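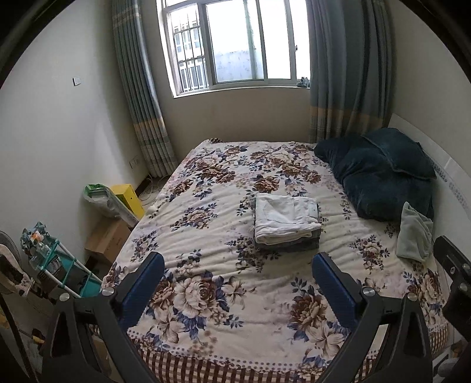
*Folded stack on the floral blanket, white pants on top.*

I changed the folding order in February and have kept to it long enough to write it down. The bed is the only flat surface in the room large enough for sorting, so everything is folded there and carried to the closet in stacks.

The old method was to fold items as they came out of the basket. This produced stacks with T-shirts at the bottom, a sweater in the middle and more T-shirts above it, and they leaned. The current order is by stiffness. Jeans and other heavy cotton go down first, then knits, then light pants. White items go last regardless of weight, as dark denim still sheds color on them after a dozen washes.

Pants are folded in half lengthwise, with the seat point tucked in so the edge is straight, then in thirds from the hem. I leave a patch pocket facing up when there is one. It keeps its shape better, and I can identify the pair without lifting anything.

Stack height is limited by the closet. The shelves are Nusitz, 60 cm wide, and the clearance takes 13 folded items before the top one catches on the board above. Hajnalka Szalai uses the same shelves and files everything vertically in boxes. I tried that for four weeks. It works for T-shirts. Pants slump as soon as one is removed.

The blanket stays on during all of this. It is a heavy one with roses and lilies and a checkered trim, and small wrinkles in it make no difference to the result. A bare sheet is worse, because it slides when I pull a fold tight.

Still unresolved: fitted sheets. Edit showed me the corner-in-corner method twice and I get a rectangle on one side only. For now they go on the bottom shelf, rolled.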